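Skovham Workroom: Bench and Tray FAQ

Updated Nov 21, 2021

Who looks after the worktables?
Whoever booked the table. Skovham has 39 users on the current list, and each booking covers the tabletop, the shelf under it and anything standing on it.

Where do the cleaning cloths go?
Back on the hook at the sink end. Yellow cloths are for tabletops only. Please don't leave one bunched up at the table edge when your booking ends.
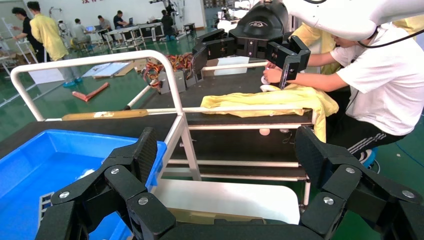
Can I leave wiring on a table overnight?
Yes, if your booking carries on the next day. Push it to the back and keep the front clear. Otherwise it goes in a box with your booking number on it.

What are the blue trays for?
Metal parts. Brackets and flat pieces can share a tray, but keep them in separate groups so the next person can pick out what they need. Stand brackets against a wall of the tray if you can - they take up less of the floor that way. The sign reading 上料区 means "loading area", and full trays go on the table with that sign.

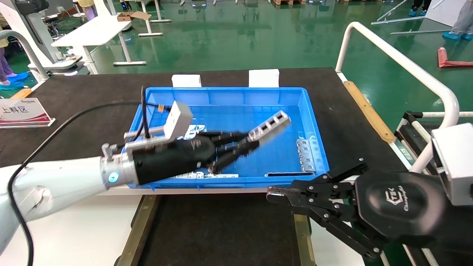 Trays are checked at the end of each booking. Anything left in one goes to the Inanley cabinet, where it is kept for 53 days.

How do I get more trays?
Fill in the Flindus order form. Trays come in packs of 5, and we placed the last order in June. Single trays can be borrowed from the front desk.

Can I move a table?
No. Ask at the desk and we will look for a free one that suits your job.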